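Equipment and Furnishings Review: The Wideck Table Lamp

Issued by the Workplace Services Office, 28 April 2023
Prepared by Natalina Gatti and Samuele Pace

The Workplace Services Office was asked to assess table lamps for the shared tables on the second floor, where the overhead lighting has drawn repeated comments from staff. Three models were obtained. The present review concerns the Wideck, supplied by Niltgate, and follows the same headings as our earlier note on the Messina floor lamp.

Construction and finish

The Wideck has a ceramic base, white, with a grey triangular pattern, and a tall cylindrical shade in white. The base is heavy for its size and the lamp did not shift when the table was knocked during ordinary use. The glaze was even on the unit we received, apart from a small rough patch close to the point where the cable leaves the base. The supplier was informed and offered an exchange, which we did not take up.

The shade is held by a threaded ring. Fitting it took less than five minutes, although the printed instructions show the ring upside down and Mr Pace had to remove it and begin again. Replacement shades may be ordered separately. At the time of writing the delivery period for these was given as 9 working days.

Light

Light from the shade is soft and reaches well beyond the base. Staff who read from paper at the shared tables preferred it to the clip-on lamp previously in use, and those who sort or fold fabric there found that checks and pale greys could be told apart without difficulty late in the afternoon. With the brightest permitted bulb, the shade itself becomes very bright at eye level for a seated person, and two colleagues asked for the lamp to be moved further back. We would suggest the middle setting for general use.

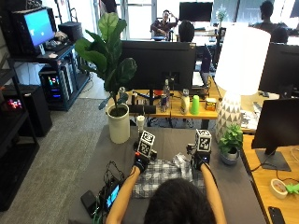 The position of the lamp matters more than we had expected. Placed at the right-hand side of a table, it suits left-handed staff and those whose work lies flat in front of them. Right-handed staff writing by hand reported a shadow across the page, and Ms Effie Carnegie, who keeps the visitors' register by hand, asked that hers be placed on the left. The cable is long enough to allow either arrangement on all but the largest tables.

Space required

The shade is wide in relation to the base. Small objects, including a potted plant of modest height, may stand in front of the base without trouble, but a taller plant needs to be kept to the other end of the table. Where monitors are in use on a facing desk, the lamp should be set so that the shade does not stand directly in the line of sight of the person opposite.

Switch and cable

The switch is on the cable and tends to fall behind the table. This is the weakest point of the product. Mr Gebhard Ammann of the facilities desk has fixed the switch to the underside of the table edge with an adhesive clip on the units now in place, and the arrangement has held so far. The Trisier lamp, reviewed separately, has its switch on the base and is considerably easier to operate – though its shade marks readily and its light is less even.

Care

The ceramic may be wiped with a damp cloth. The shade should be dusted with a soft dry brush only. A fingerprint left on the lower edge of our test unit could not be fully removed.

Findings

The Wideck is approved for shared tables and reception areas. It is not recommended for individual desks where handwriting is the main task, or for tables that are frequently moved. Orders should be placed through Ms Nour Najjar, quoting catalogue reference 722. Requests for delivery before the end of July should state the number of lamps required and the side of the table on which each is to stand.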